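Home | Forums | Early Learning | Reading & Phonics | Search | Log in

Blending stalls after letter sounds are solid
Posted Sat 5 November by tallgrass_parent

My son is five and knows 19 letter sounds cold. Flash the letter, he gives the sound, no delay. What he can't do is blend. He will say /m/ /a/ /p/ correctly and then guess "man" or "pig." We have been on the Drumora cards since September, one short session a day, and blending has not moved. Do I finish the remaining letters first, or stop adding letters and work on this?

ohm_and_away
Stop adding letters. He has more than enough to build words with. Blending is a separate skill from sound recall and it needs its own practice time.

First thing to check is whether he is adding a vowel to the consonants. If he says "muh-a-puh," the pieces don't add up to "map" and he is stuck guessing.

tallgrass_parent
He does it on p, t and b. Not on m or s.

ohm_and_away
Then start with words whose first sounds can be held: m, s, n, f, l, r. "Mmmaaat," no gap between the first two sounds. The term to search for is continuous blending, or connected phonation. Leave b, d, g, p, t, k for the ends of words for now. A stop sound at the end causes much less trouble than one at the beginning.

kettleford
I disagree with dropping new letters completely. Some kids get bored on a fixed set and you lose the session. We kept one new letter a week going and did blending separately. No harm done that I could see.

ohm_and_away
One a week is fine if the sessions are separate. The original schedule on the Drumora cards is faster than that, if it's the edition I have. My objection is to using the whole session on recall when recall is already working.

rowhouse_reader
Before any print, test it orally. Say the sounds of a word with a short gap and ask him for the word. No cards, no letters on the table. If he can do that and fails with print, the load of decoding is the problem. If he can't do it orally either, you know where to work.

We did it in this order:
Compound words: "cup...cake."
Syllables: "ta...ble."
First sound plus the rest: "m...at."
Single sounds: "m...a...t."

My daughter was fine through the third step and fell apart on the fourth. It took six weeks to get the fourth one solid.

kettleford
Six weeks of oral work with no letters at all? I would not do that with a kid who already has this many sounds. Practice with letters in view tends to carry over to reading better than practice by ear alone. Use the oral version as a test, then go back to print.

rowhouse_reader
It wasn't oral only. Mornings oral, evenings with tiles. I should have said so. Agree that oral-only would be a waste for this kid.

tallgrass_parent
Ran the oral check after dinner. Compounds and syllables, all correct. First sound plus the rest, mostly correct. Single sounds, he got "sun" and "mom" and missed everything else. Same pattern as with the cards, so it isn't just the print.

ohm_and_away
That's a clear result. Use successive blending. Three tiles, say s, a, t. Say the first sound, add the second, and say them together: "saaa." Then add the last: "saaat." He never has to hold three loose sounds in memory at once. Keep "sa" as a unit and attach different endings: sat, sad, sap, Sam.

Short sessions. I'd go up to six words and quit.

pbj_lathe
Which tiles are people using? The Ticona magnetic ones have the vowels in a second color, which I like, but the lowercase a is the typewriter shape and my kid writes the round one. The Toker set has the round a, but the magnets are weak and the letters slide down the fridge.

kettleford
Index cards cut in thirds. Write the a however you want it.

rowhouse_reader
Toker here, used flat on a cookie sheet. Sliding is not an issue that way. I would not pay for the Cesano box, it is the same idea with a workbook we never opened.

pbj_lathe
Cookie sheet works. Thanks.

kettleford
One more for the original poster. Take the picture cards away while you do this. "Man" for "map" is a near miss on sound, but "pig" for "map" is a kid choosing from pictures he remembers.

tallgrass_parent
The Drumora cards do have pictures on the back, and pig is in there. Switching to cut index cards tomorrow, s-a and m-a starts only. Will report back.
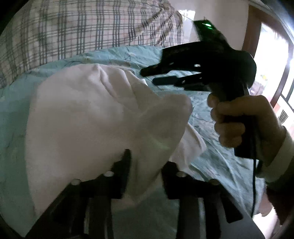

Should a child know every letter sound before starting to blend?
Blending can start as soon as the child knows a few consonants and one short vowel, enough to make real words such as "sat" and "mat," and the remaining letters can be added along the way.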